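Search this forum Advanced Go

Posted in: Maintenance & Setup > Handheld grippers > Calibration

zmengal
Since August our left gripper closes later than the right. I cleaned the fingers and set the zero again in Clatudeck. After 50 cycles the delay came back. Both have the same firmware, 236. What should I check next?

Zakharchenko_fan
Cable first. If it pulls at the back of the gripper when the wrist turns, you get exactly this.

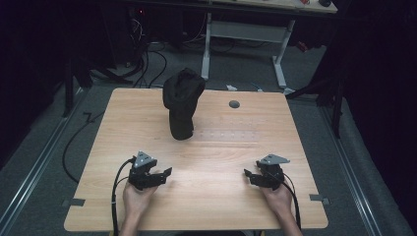

zmengal
I changed the cable in the morning, same result. I start every test with the fingers open and hold both grippers level, then close on soft cloth, the Relora way.

tendusel79
Soft cloth is a bad test, I am sorry. It hides the error. Use a hard block and write down the closing value each time.

Zakharchenko_fan
I don't agree. With a block you only learn about the block. Check the screws of the mounting plate, ours were loose on one side.

zmengal
One screw was loose, yes. I tightened it and now the difference is smaller, but it is still there. Tomorrow I try the block also.
Zubaida Mengal

Comments (2)
pikkol: Same problem here, firmware 101. Please write the result.
tendusel79: Still the block.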